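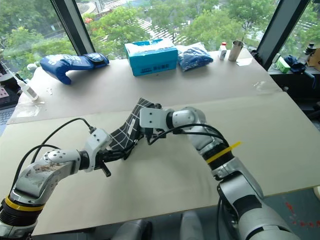

Shared hall hire: proposed change to the bond and minimum booking period

Posted in October by Zyanya Bautista, Plevley Community Centre Members' Forum

Members are advised that the centre is reviewing the conditions of hire for the main hall and the two smaller rooms. The present conditions require a bond of 423 dollars for every booking, regardless of its length or purpose. The proposal under review would replace the single bond with two rates, and would set a minimum booking period of 2 hours. Written comments are invited in this thread and will be forwarded to the centre management with the names of the contributors.

The draft wording is as follows. "Regular hirers shall lodge one bond at the commencement of each term, to be held until the final session. Casual hirers shall lodge a bond for each booking, to be returned within ten working days of a satisfactory inspection."

Comments close at 5 pm on the last day of the month.

Z. Bautista

quiltside_plevley
I write on behalf of the patchwork and dressmaking group. We support the term bond without reservation. Under the current conditions our group has had the bond returned and re-lodged after every session, and the bank processing has at times overlapped, so that two bonds were held at once. This is a considerable sum for a group that charges its members a gold coin.

We do not support the minimum period. Our beginners' session runs for ninety minutes and was set at that length after consultation with the parents who attend it.

D_Herrera
I would ask members to consider the purpose of a bond before supporting its reduction. The floor of the main hall was resurfaced at a cost of 4,000 dollars, and half of that amount, 2,000 dollars, was drawn from the maintenance reserve. Damage accumulates gradually across a term. If one bond is held for an entire term, it is difficult to determine at which session a scratch or stain occurred, and a regular hirer may reasonably dispute the deduction.

My preference is for the present arrangement to continue, with the refund period shortened.

Dardo Herrera

hekthorpe_choral
With respect to the previous contributor, the difficulty he describes exists already. Inspections are seldom carried out between evening bookings, and our choir has twice been questioned regarding chairs which we had not used. A short condition sheet, completed by each hirer on arrival and departure, would resolve the matter under either system. The Hekthorpe hall has used such a sheet for several years and I can provide a copy.

D_Herrera
A condition sheet would be an improvement. I would still wish to see it in operation for a term before any bond is altered.

sikder.tabletennis
Our club takes no position on the bond. We request that the minimum period not be adopted in its present form. The hall stands vacant between the late afternoon classes and the evening bookings, and one-hour hires are the only practical use of that time. Should management require a minimum, it might apply to evenings and weekends only.

quiltside_plevley
The suggestion from the table tennis club is acceptable to our group, as our beginners' session is held in the afternoon.

margin_of_favour
May I ask whether the cleaning charge is to be reviewed as part of the same process? The draft is silent on this point. A hirer who leaves the kitchen untouched presently pays the same charge as one who caters a wedding. I consider this a greater inequity than the bond, and I would be disappointed if it were deferred again.

Z_Bautista (moderator)
The cleaning charge falls outside the present review. It is fixed under the contract with Pruvar and cannot be varied until that contract is renewed. Members may raise the matter separately.

The proposal for a condition sheet has been noted, as has the request to limit the minimum period to evenings and weekends. I would be grateful if the Hekthorpe sheet could be sent to the office.

margin_of_favour
Noted, although I do not agree that the contract prevents a rebate being offered. I shall open a separate thread.

hekthorpe_choral
The sheet was sent this morning. It is a single page, and the section on heating may be disregarded.

Recent threads
Key collection after office hours
Storage cupboards: allocation for next term
Kitchen cleaning charge and rebates
Parking on the Sikder Street side
Piano tuning and the use of the stage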